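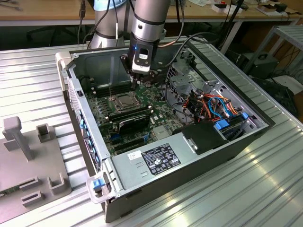 Chapter 2
Inside the Desktop Computer: Memory and Processor

A desktop computer is a machine which a person can open, look into, and close again without special education. In this chapter we will do exactly this. Before any work begins, the case should lie on its side, so that the motherboard is flat in front of you like a map on a table. With the side panel removed and the tower laid on an aluminum work table, the green board takes the center of the chassis, and the silver power supply sits low in the case with its black label facing up. The memory slots are the long black lines beside the processor socket. Please find these three things first in every computer you open: the board, the socket and the power supply. Their places differ from one model to another, but they are always there.

After this chapter you should be able to:

- name the main parts on a motherboard and show where they are
- remove and insert a memory module
- open a processor socket, place the processor and close the socket
- decide when a part should be cleaned, kept or replaced

You will need a screwdriver, a grounding strap, a soft brush, a small box for screws and a good lamp. Exercises at the end of the chapter use the Brumen training computer, but any older tower will serve. If your school has the Badawi model, read the note on page 34 before you open it, as its side panel is held by a hidden latch.

2.1 Before you touch anything

Switch off the computer, pull out the power cord and press the power button once more. This last press uses the charge which is left in the machine. Wait 30 seconds. Put the strap on your wrist and clip it to bare metal of the case. Students often forget the clip and wear the strap only like a bracelet, and then it protects nothing.

Do not wear a wool sweater for this work. Take off rings and also long necklaces. Put drinks on another table.

2.2 Memory modules

A memory module is a narrow board with a row of gold contacts along one edge. Some modules carry a metal cover called a heat spreader, which takes heat away from the chips. The contacts have a notch, and the slot has a small bridge in the same position. If the notch and the bridge do not meet, the module is turned the wrong way. Turn it around. Never press harder.

To insert a module, open the latches of the slot, set the module straight above it and press on both ends with your thumbs until the latches close. You will hear a click. On some boards only one end has a latch that moves, so look before you pull.

When you use 2 modules, the manual tells which slots to fill. Frequently they are not neighbors. A computer with modules in the wrong pair of slots may still start, but it can work more slowly, and this mistake is difficult to notice afterward.

2.3 The processor and its socket

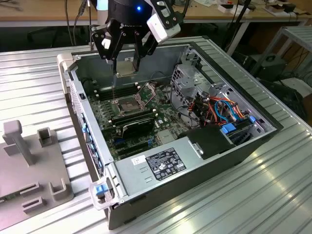 The processor is the most delicate part which you will hold in this course, and most damage to it happens in the few seconds before it is in its place. Hold it only by the edges. Bring it down level, with no tilt, and do not slide it once it touches. For this the socket must be fully open: the metal retention frame is lifted and the gold pin field can be seen, while the small square processor waits just above it. Compare the corner mark on the processor with the mark on the socket before you let go.

The pins in this kind of socket are thin and bend very easily. A bent pin can sometimes be corrected by a patient person with a magnifying glass, but a beginner should ask for help. Do not clean the pins with a brush or a cloth. When the socket must stay empty for longer, put the plastic cover back on it.

After the processor is placed, lower the frame and bring the lever down. You will feel some resistance in the lever, and this is normal. You should not feel it when you set down the processor, where its own weight is enough.

Words to know

Chassis: the metal body of the computer.
Socket: the place on the motherboard where the processor sits.
Slot: a long, narrow connector for memory or for an expansion card.
Retention frame: the metal part that holds the processor down.
Expansion card: a board that adds a function to the computer, for example sound or network.

Questions for discussion are collected after section 2.6. My colleague Waldemar Wieczorek prepared them with his evening group, and several ask you to explain your answer to a partner, without the book.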